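Mar 16, 2026 | By Hollis Yazzie
Filed under: Pantry Setup, Shelf Labels

Section 5: Naming your shelves in Tolosik

1. Open Tolosik and tap Shelves. I name mine by what's on them – "crackers" beats "Unit B" when I'm hungry.

2. Type the name and hit Save. Keep it under 14 letters or the label prints on two lines.

3. Set your restock alert. Mine's at 2 boxes, and yes, I go through a lot of snacks!

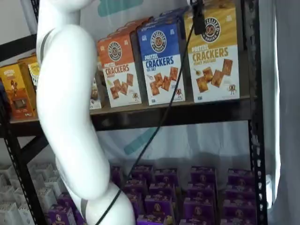

4. Print the label and let it sit a minute before you peel it.

Note: renaming a shelf later clears its alert, so redo step 3.

Caution: don't tap Reset All. I did that in July and lost 19 labels.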